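Tags: Footwear care / Insoles / Replacement parts

Aswood Replacement Insole, Type 2

The Aswood Type 2 is a flat foam insole for trainers, walking shoes and light work shoes. It replaces the loose liner fitted by the maker and should not be laid on top of it. The foam is 5 mm thick at the heel and thins towards the toe. The top cloth is a plain polyester weave, bonded across the full surface.

Supplied in pairs, left and right marked on the underside. Sizes run from 36 to 47. For half sizes, order the next size up and trim along the printed lines.

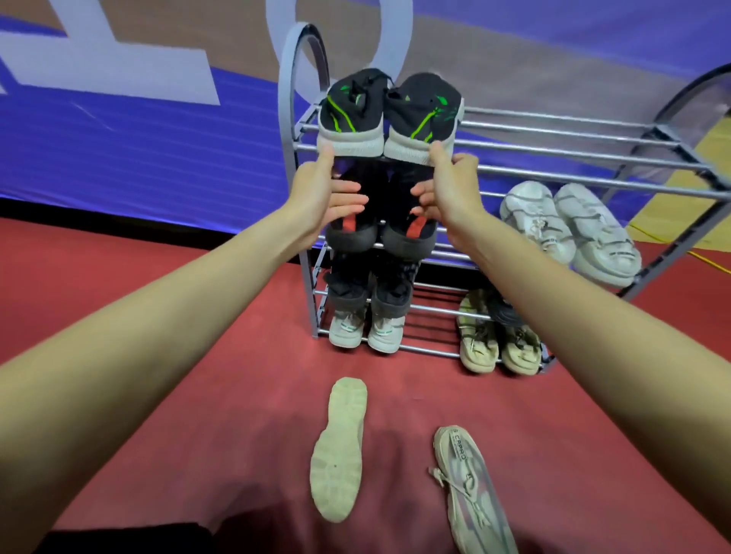
A buyer in Zitberg writes that the trim lines run slightly generous at the toe, and that a second cut was needed before the insole would lie flat. We advise cutting one line outside the wanted size, trying the fit, then cutting again if required - foam cannot be put back.

Fitting

Remove the old liner. If it has been glued, lift it from the heel and scrape off any hard residue. Use the old liner as a pattern where its outline is still sound. Insert the new insole toe first and press the heel down last. No adhesive is needed in normal use.
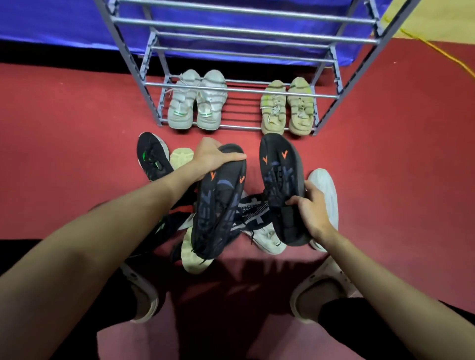 Wash by hand at no more than 30 degrees and dry flat, away from direct heat. Do not tumble dry. Replace when the heel stays flat after a night out of the shoe.

Ordering

Single pair: code AS-54
Trade carton: 100 pairs, one size per carton

Mixed cartons are not available. The Kumsa cork insole is listed separately and uses a different size chart. Unused pairs may be returned if they have not been trimmed.

Contact Jilham Supplies | © Jilham Supplies 2021 | Back to top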